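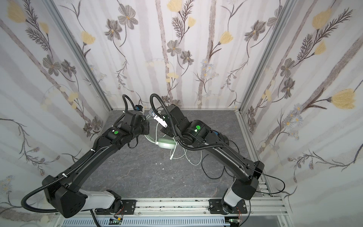
The Savura two-arm kit stops with code 275 whenever a job involves a cable, and cables are what we want to buy it for. Code 275 is listed in the manual as "target lost", with the suggested remedy "find target". We run returned headsets, leads and small parts through a bench cell, and the Pliteck sales sheet has a line saying the kit is at home with flexible items. At the first stop the right gripper had a small white-and-blue part in its grasp, close to the left gripper, and both hands were over a tangle of white cable with a pale green band looped through it. Both wrist joints had their round green indicators. The console was red. I have asked which of them I should believe.

October. Posted by the evaluation bench, ticket 3131, product: Savura trial kit

Severity: we put "high". The form changed it to "normal" on saving. We put "high" again.

What we are running: Savura kit on the rail it came with, Tetau controller software, build 13, default settings throughout. Xie grasp planner, the trial licence. No home-made parts. We were asked that twice on the phone, so it is now in writing.

Monday, 9.20. Restarted controller. Restarted planner. Restarted controller again in the other order, on advice. Same code.

Monday, 9.55. Ran the arm self-test from the Tetau menu. Both arms passed. Both grippers passed. The self-test also passed the label printer, which we unplugged last week.

Monday, 10.30. Tried rigid parts only. No stops. Put a headset on the table, told the planner to pick it, and got 275 before the fingers had closed. Support suggested the headset might be "visually ambiguous". It is a headset.

Monday, 11.15. Opened the wrist camera feed properly instead of relying on the thumbnail in the corner of the Tetau screen, which is the size of a stamp and about as informative.
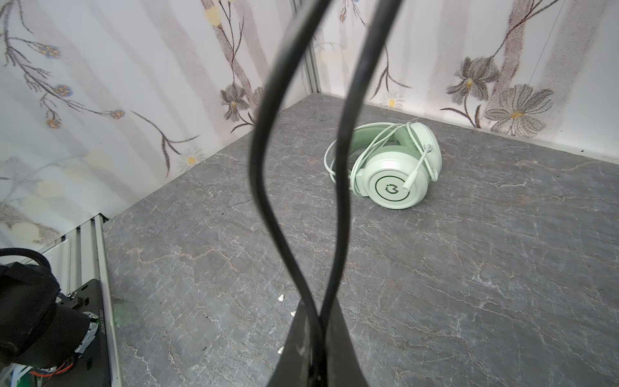 Wrist camera view. Black cable near the lens, mint-green headset further back on the table.

With the feed full size, the complaint makes more sense. The headset is there, lying on its side, logo towards us, with its own thin lead coiled round it. But a thick loop of black cable is hanging straight down in front of the lens, well out of focus, and the planner appears to have taken an interest in it. The overlay drew its target box round the loop, moved it to the headset, moved it back, and then gave up and called it lost. I have some sympathy. I would still like it to pick up the headset.

Monday, 11.40. Reply from Pliteck support, pasted in full: "Please ensure the camera has a clear view of the workpiece." We replied that the workpieces have leads on them and that leads tend to go where they like.

Monday, 12.10. Second reply from Pliteck, a better one. There is a setting in the Xie planner called near-field reject. It tells the planner to ignore anything closer to the lens than a set distance. It is off by default. It lives under Display, between the colour theme and the units, where we had not thought to look for something that decides what the arms grab.

Monday, 13.05. Near-field reject on, value left as suggested. The target box stayed on the headset and the mint-green one was picked at the first go. Second go: 275 again, this time after the grasp. The log says the planner waited 31 seconds for a "stable object outline" and then stopped the job with the item still in the fingers.

Monday, 13.30. Asked what counts as a stable outline for an object with a cable hanging off it. Was told the question had been passed to the planner people. Asked if we could shorten the wait. Was told yes, and that this would make it fail sooner.

Monday, 14.15. Swapped to the black headphones with the blue pad under the headband. Near-field reject still on. Outline check switched from "whole object" to "grasp region", another Xie setting, this one filed under Advanced, which seemed almost too easy.
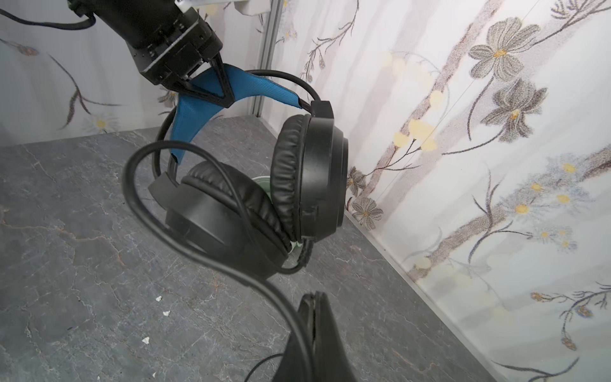
Gripper closed on the headband, lead looping in front of the earcups.

No code on this run. The finger is closed on the headband and the lead is swinging out in a wide arc in front, which is the sort of thing the "whole object" check was choking on. Both earcups hang below the band at a tilt. The manual shows its own sample headset hanging perfectly level and without a lead, and I should like to know where they buy them.

Monday, 15.00. Repeated with the mint-green one, and with two others from the returns shelf. No 275. One stop with a different code, which was the emergency button, which was me leaning on it. Disregard.

Still open, please don't close the ticket:

1. Near-field reject goes back to off when the Tetau controller restarts. We have stuck a note on the monitor. We do not regard the note as a fix.

2. With "grasp region" on, the planner no longer knows or cares what the lead is doing. Fine over an empty patch of table. We haven't yet tried it with a second item close by, and would like Pliteck's view before we do.

3. The white tangle from the first stop. The kit can now take hold of it. It can't yet be said to have a plan for it. Is there a routine for separating leads, or does "at home with flexible items" mean picking them up and looking thoughtful?

4. Self-test and the label printer. Low priority, but it does make one wonder about the other passes.

For the purchase decision: the arms have behaved well and I have no complaint about the grippers. The defaults are another matter. If build 14 has near-field reject on from the start and remembers it, we will extend the trial. If the reply to this is a link to the getting started page, we have read it.

Status: waiting on supplier

Last updated: Monday, 16.45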